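Marchers are gathering outside the Bukard town hall to ask for an outside review of the traffic stop that put a 19-year-old in the hospital. Posting updates here.

Organizers' sign-in sheet has 457 names. The plaza is full and people are standing along the library steps.

First speaker is Shabnam Janjua, the family's lawyer. She wants the dashcam video released in full. The town has put out 11 seconds of it so far.

Her words: "We asked for the tape and got a clip."

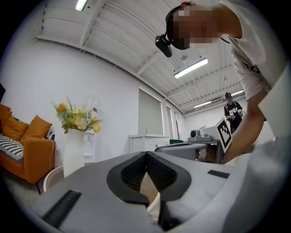
Agnes Halvorsen
November 1, 2023

Police have closed 2 blocks of the main street. Buses are going around by the river – expect delays of up to 8 minutes.

Councilman Teodor Söderlund came out to talk. He says he backs a review but won't name who should run it. Some booing, some clapping.

Moment of silence now. Traffic noise and not much else.

Crowd is moving toward the courthouse. No arrests that I know of. I asked the police desk and they said the same.

Council votes on the review in December. Janjua says the family will be there. I'll post the agenda when it's out.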